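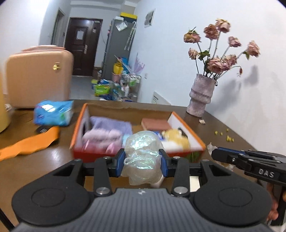 Photo: Man-lok Cheung / Bavent

Small Box Packing: Frequently Asked Questions

These are the questions we get most often about Bavent's small box service. For furniture, wardrobes and full kitchens, see the Moving Day page. Answers were checked by Sze-wing Ko in the packing office and last updated in July.

What is a small box?

Any box you can lift with one arm. Most customers use it for things they will want on the first night in a new place, or for the loose items left on a table when everything else has been taped up. Towels, tissues, soap, a soft toy, a charger. If it needs two people to carry, it goes on the regular list.

Do I have to use your boxes?

No. A gift box or a food box is fine if the corners are firm and the bottom doesn't sag when you pick it up. Printing on the outside doesn't matter. We do ask that you cross out any old address or bar code.

Our own come in 2 sizes. The Peng is the shallow one and the Tistitz is the deep one. Both arrive flat and fold up without tape.

How much can I put in?

The limit is 700 grams for the Peng, contents only. The Tistitz has its own limit, printed on the flap. Kitchen scales are good enough for this.

What goes in first?

Folded towels and other cloth. Stand them against one side wall or lay them flat along the bottom, whichever leaves the bigger open space. Then anything with straight sides, such as boxed soap. Soft or odd-shaped things go in last and fill the gaps.

How should I fold hand towels?

In thirds lengthwise, then in half, then in half again. If the stack comes up higher than the rim, unfold the top one and lay it over everything as a cover.

Can I mix toiletries and soft toys?

Yes, if the toiletries are solid or sealed. An opened bar of soap should go in its own bag first. Plush picks up the smell of soap quickly and keeps it for weeks. Liquids over 300 ml are not accepted in small boxes at all, sealed or not.

Should I put things in plastic bags?

Only where it helps. Thin bags slide around and take up more room than people expect, so press the air out before you close them. A loose knot is enough and saves you cutting the bag open later. Customers who would like to avoid plastic can ask for paper wrap when they book.
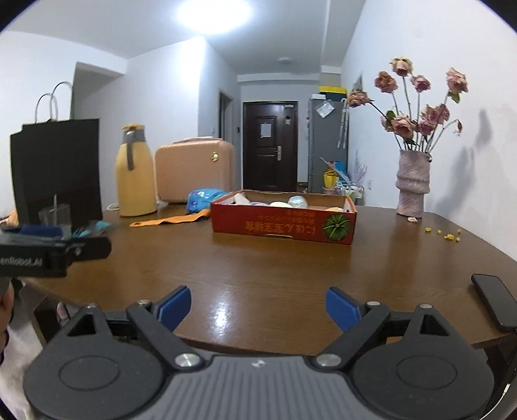
A shallow box needs a bit more planning than a deep one, as anything round will sit above the rim if you put it in without looking. Try the tallest item first. If it stands higher than the sides, lay it down or move it to the suitcase - don't push the lid onto it. Flat paper things can go down the short end.

What about tissues?

Pocket packets are useful for filling corners. Leave them sealed. Loose tissues can be used as padding around something small, but they flatten by the end of the trip and we wouldn't count on them for glass.

Can the small box travel inside my suitcase?

It can, and for a hard-shell case it often works well. Measure the inside of the case with the lining zipped up. Put the box on the hinge side, flat, and pack clothes around it. We only insure small boxes that travel on our van, so a box inside your own luggage is not covered.

I have two or three things left over that don't match anything. Where do they go?

Put them in a separate bag and label it "table." Every move has one. Long narrow items such as straps, rulers and strips of cloth or foam usually fit along the inside edge of the box, or rolled up in a corner.

What can't go in a small box?

Batteries that aren't inside a device, lighters, candles in glass, fresh food, and anything you would be upset to lose. Passports and keys should stay on you.

Do you pack small boxes for customers?

Yes, at the Ritumgate counter or at your home. At the counter, put everything out on the table so the packer can see it all, and say if there is something you want on top. It helps if you have taken out what you don't want to bring. At home, clear one table and keep pets out of the room.

Is there a list of contents?

If we pack it, you get a written list and a box number. If you pack it yourself, write the list on the inside of the lid.

How long can a box stay at the counter?

Up to 576 hours, which is 24 days. After that it moves to the main store and there is a pickup fee. Collection is until 6 p.m.

My box arrived with a dented corner. What should I do?

Take a picture before you open it and another after. Send both to the counter with the box number. Man-lok Cheung handles these and usually replies the same afternoon. Dents in the cardboard alone aren't paid for, but damaged contents are, provided they are on the list.

Can I return the box?

Peng and Tistitz boxes can be returned flat, clean and without tape. Gift boxes and food boxes we can't take back - please recycle them with your paper.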